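3.2 Birth time rounding and house placement
Figure 1. Serial dependence: arm segment, forearm link, wrist housing (rendered).

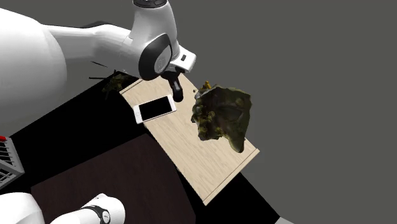

House placement depends on the recorded birth time far more than sign placement does. The Sun moves close to one degree in a day, so an error of a few minutes in the birth time rarely changes its sign. The ascendant passes through all twelve signs in the same day, and a difference of four minutes moves it by one degree on average, with faster and slower stretches depending on latitude and on the sign that is rising. In the quadrant systems compared in this section, the ascendant and midheaven are computed first and the intermediate cusps follow from them. The dependence is serial, as in the arm in Figure 1, where the large white segment at the left leads into a narrower forearm link and the link into the wrist housing; a small change in angle at the first piece displaces everything after it. The comparison is limited to this ordering. Cusps do not shift by equal amounts when the ascendant shifts, and the differences between systems arise from how the intermediate arcs are divided.

The charts were drawn from the Zeltcombe file, which holds 2,998 natal records with a stated source for each birth time. Records with a time taken from memory or from an earlier reading were removed, as were records with no usable place of birth. The remaining 2,004 charts carried a time from a certificate or hospital note. Of these, 1,872 had a time ending in zero or five minutes. A distribution of this kind is not expected from unrounded times, and we treat the final digit as unreliable throughout.

Each chart was recast at one-minute steps from five minutes before the recorded time to five minutes after it. Planetary longitudes were computed separately for every step. The Moon was not held fixed, although its motion over this interval is small. Whole sign, equal, and Placidus houses were computed from the same ascendant. A planet was labeled stable if it kept the same house at every step, and unstable otherwise. No orb was applied at the cusps. Readers who treat a planet in the last degrees of a house as belonging to the next one will obtain different labels, and the procedure would need to be repeated with that rule in place.

In whole sign houses, a label can change only when the ascendant crosses a sign boundary or a planet changes sign. When the ascendant does cross, every planet moves by one house together. Instability is therefore confined to few charts but is complete within them. In equal houses and in Placidus, instability is spread over more charts, usually with one planet affected. A single count of unstable planets hides this difference, and we report counts by chart and by planet separately.

Rowbotham's earlier coding sheet recorded the house ruler only at the stated time. We extended it to record the ruler at both ends of the interval. Where the two rulers differed, the chart was set aside from the ruler analysis in Section 3.3 but kept in all others.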